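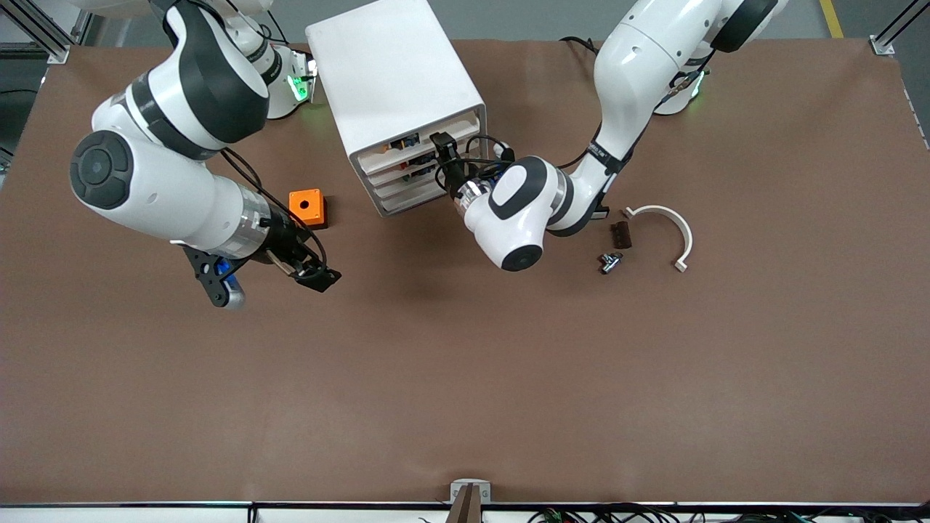 6/5/19

Glue line tests, batch 3. Bench 2 by the window, Kazue's clamps, my notes.

Picking up from where Muthoni left off. She had the maple strips cut and planed already, labeled in pencil on the end grain so the glue doesn't eat the numbers. Good. Last batch we lost track of which was which and had to toss half the set.

Question is still the same: how long can the hide glue sit open before the joint goes bad. Cyprian says we're too slow on the big carcass work (the Magesa cabinet) and that's why the back rail let go. I say the rail was starved, too much clamp. Could be both.

Glue: same Vodard granules as before, new bag. Soaked overnight in cold water, then in the pot. Smells the same. Color a bit darker than the old bag, more like strong tea. Strained it through a stocking. Thickness: runs off the brush in a string, then breaks into drops. That's where Sharon likes it.

First set, brushed both faces, closed right away, rubbed, clamped light. These are the controls.

Second set, brushed, waited till the shine started to go, then closed. Skin just forming at the edges. Squeeze out still OK, small even beads all the way down.

Third set, waited till fully skinned. Finger leaves a print but doesnt come away wet. Closed anyway. Hardly any squeeze out. Don't expect much from these.

Fourth set, same wait as third but wood warmed first with the heat gun on low. Big difference. Glue stayed wet the whole time, beads came out nice. Elibariki's idea, he does it on chair seats and never mentions it to anybody. Should have asked him in the first place.

Ran 8 strips per set. Clamps off tomorrow morning, then leave them alone a few days before breaking. Muthoni wanted to break them same day to save time, no. We did that in batch 1 and the numbers were all over the place.

Break results from batch 2, copying here from the back of the cut list before somebody throws it out:

controls: all broke in the wood, long splinters, nothing wrong
short wait: all in the wood except one, and that one had a knot right at the joint so I'm not counting it
long wait: mixed. Half in the wood, the rest peeled clean down the line. Shiny faces, glue never grabbed
heavy clamp: bad. Dry looking line, popped with hardly any load

So heavy clamp is a real thing, told you. Cyprian read this over my shoulder and says the sample is too small. Fine. That's what batch 3 is for. Need to do heavy clamp again with the new bag, ran out of strips today.

Pot trouble again. Thermostat on the Ivard warmer reads way under. Dial says fine, then the glue starts to thin out and stink. Checked with Kazue's probe thermometer and it was too hot, 204 F at the outer jacket, no wonder. Turned it way down and marked the spot on the dial with tape. DO NOT move the tape. Glue itself wants to be near 140, hot enough that you don't want a finger in it for long. Threw out what was in the pot and mixed fresh, so all four sets today are from the fresh pot. The cooked stuff went in the scrap bin, not down the sink, please, we've been through this.

Room was cold first thing, better later. Should log room temp next time. Didn't. Sets one and two were glued before the heat came up, three and four after. That's a hole in the whole thing if I'm being strict. Maybe redo set two in the afternoon and see if it matters.

Side stuff:

- Toothing plane iron is dull. Sharon has the other one. Get it back before the veneer job
- Jakirbridge order came in short, no burlap pads, and the hinges are the wrong hand. Kazue is calling them
- Out of wax paper. Used freezer paper under the clamps, works the same, maybe better
- 98 feet of the poplar edging is in the rack, enough for the Magesa cabinet and then some. Don't cut into it for jigs
- Small brush is shedding. Found bristles in two of the joints, wrote a B next to those strips

About the Magesa cabinet itself. Back rail has to come off and go back on regardless. Old glue will let go with steam and a thin knife, started one corner and it's moving. Slow going. Dont pry. The veneer on the outside face is thin and there's already a lifted spot by the left foot, the size of a thumbnail, which I'd like to keep that size. Cyprian to make two cauls to match the curve. I'd do the reglue with warmed parts and light clamps no matter what batch 3 says, the customer isn't going to wait on our strips.

Muthoni asked if we should try it with urea in the glue for longer open time. Yes but separate batch. One thing at a time or we'll never know what did what. She'll look up how much people use.

Next:
clamps off, scrape squeeze out, check the numbers are still readable
cut more maple, same board if there's enough left, otherwise write down which board
heavy clamp set, cold wood and warm wood
room temp!! thermometer on the nail by the door
Ask Elibariki how long he heats the seats and how he knows when to stop. He'll say by feel. Get him to do it next to the probe.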